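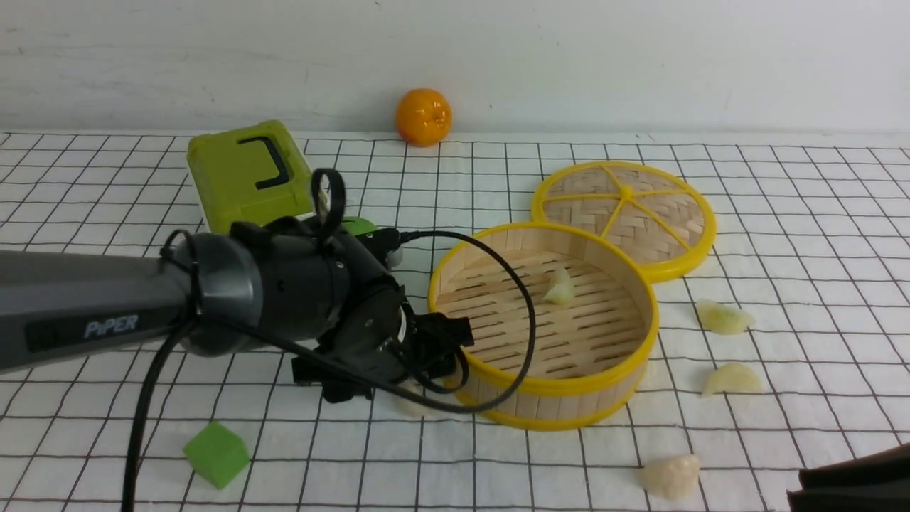
I have been using Wurlow every day since November, so I think I've earned the right to an opinion on it! It's a news reader app, the kind that pulls in small papers and wire stories from all over and puts them in one long list on your phone. I read a lot of foreign news (more than is good for me, my family would say) and I'm always after the stuff that never makes it onto the evening broadcast here. Village council fights, a train line that got moved twice, a goat blocking a runway. Big stories too, but the small ones are why I pay.

Before this I was on Ultlow for years, and I only left when they redid the front page and filled it with video. I don't want video at six in the morning, I want to read.

Setting it up

You make an account, pick your regions, and then it asks you to choose your sources one by one. This part took me most of an evening. I ended up with 63 of them, and there's no way to pick a whole country and then throw out the ones you don't like, you have to tap every single one. My thumb was sore. There IS a search box, but it only matches the start of a name, so if a paper is called "The something" you have to type the "The" first. Who decided that?

Once you're through it, though, it's lovely. Plain background, decent sized type, the name of the paper at the top of each story and the time it was posted. If a story has been changed after it went up you get a little "revised" tag, and if you tap that you can see the old headline next to the new one. I love this. I've caught papers quietly walking back a headline overnight more times than I can say, usually with the word "spy" or "secret" in the first version and something a lot milder by breakfast.

Reading it day to day

My routine is coffee, the morning list, then a second look around lunch. Wurlow groups stories that are about the same thing, so if four papers run the same agency report you see one entry with the others tucked underneath. When it works it saves me a ton of time. When it doesn't work you get a ferry accident filed together with a review of a ferry restaurant. That happened on a Monday and I laughed, but it's happened with more serious things too and then it's not so funny, so I do open the groups and check.

The translations are a mixed bag. For the bigger languages they read fine, a little stiff. For the smaller ones you're guessing. I follow a paper called the Alemneh Post for the local stories, and one week it told me the mayor had been "boiled by the committee of roads." I'm assuming grilled! There's a button to see the original next to it, which helps if you know a few words, and I've picked up a few by now just from doing that.

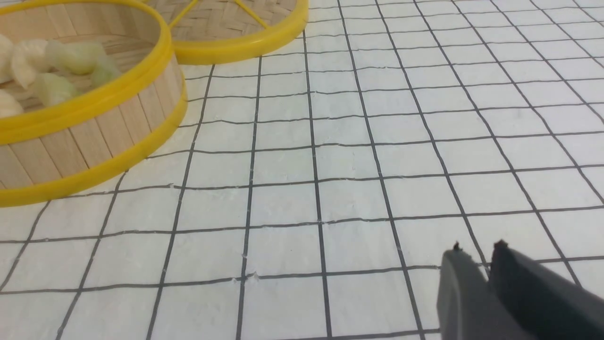 A round bamboo steamer on a white surface marked with a grid.

Saving stories is where I have my biggest complaint. You can put things in folders, fine, and you can add a note to each one, also fine. But nothing ever leaves the saved list unless you take it out by hand, and there's no way to select a bunch at once. Mine is up to 3,329 stories. Yes, that's my own fault. Still, Ultlow had a "clear anything older than a month" option years ago and it can't be that hard to build. Scrolling down to something I saved in the winter makes the whole app stutter, and twice it has closed on me.

Alerts

You can set alerts by word. I set one for Sitley, where I grew up, thinking I'd hear from it maybe once a season. Well, there's also a Sitley who plays some kind of league ball overseas, and for a while my phone was buzzing all night with his scores. You can block words inside an alert (it's hidden under the three dots, then "more," then "fine tune") and once I found that, things calmed down. I blocked "goal" and "coach" and that did most of it. Now I only hear about the real Sitley, which had a water main go and then a fight over who pays for it, so I'm up to date.

The breaking news alerts are separate and I'd turn them off on the first day. Everything is breaking. A minister had a cold, and that was breaking.

Price

It's 28 dollars a year with no ads, or free with ads and a limit on how many sources you can follow. I tried the free one for a bit and the ads weren't awful, mostly shoes, but they sat between paragraphs and I kept tapping them by mistake. If you only follow a handful of papers, stay on free. If you're like me you'll hit the limit before you've finished your first cup.

One thing to watch: the paid plan doesn't get you past the papers' own paywalls. I thought it did, from the way the sign-up page is worded. About the only paywalled ones I miss are the business dailies, but if those are your main reading you'd be paying twice.

Customer service wrote back to me the same day when I asked about the saved list. A nice note, no fix. They said bulk delete was "on the list," and I wrote back asking if they could select more than one thing on theirs. Haven't heard.

Would I renew? Yep, I already did. I'd give it four stars out of five, and I'd go to four and a half if they sort out the grouping. The old headline next to the new headline is worth the money to me all by itself, and I haven't found another reader that does it. If you know of one, put it in the comments, and please tell me whether it has a dark setting that isn't brown.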